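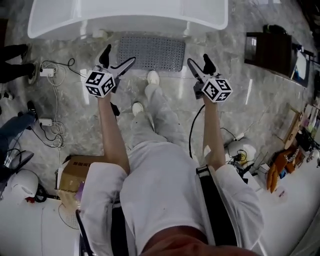 I spent most of July on the floor of the bathroom display, so I thought I'd write down what I learned about gray marble and rubber mats before I forget it.

The floor is polished marble in a mid gray. Jirayu Rojanasak talked me into it. I wanted matte tile from Stostau, and he said the matte one would show every drop of limescale inside a year. The marble came to 3446 for the whole room including the cutting, which was more than I had set aside. It does look good next to white.

It is also slippery. I knew that going in and bought a mat from Yimyam the same week. The gray rubber one with the rounded holes is the one I kept. I tried a solid mat first and water sat under it all day. With the holes you can lift it, shake it and put it back. I wash mine in the shower with dish soap every 14 days and hang it over a chair. Don't use bleach, it goes chalky.

Cables were the other headache. We had two power strips down on the left side for most of the month, white ones, and the cords got tangled no matter how often I sorted them. For the finished room I am having a proper outlet put in behind the wall, well away from any water. The electrician from Indik quoted 277 for that and I said yes on the phone.

White shoes turned out to be fine on this floor, by the way. Black soles leave scuffs - a damp cloth takes them off if you get to them the same day. Older ones need a bit of baking soda, but go easy, and not on the edges where the polish is thinner.

Still to do: the sealant, second coat. Flirnmont says to wait 24 hours between coats and I plan to wait two days. I also have to return the solid mat, if I can find the receipt.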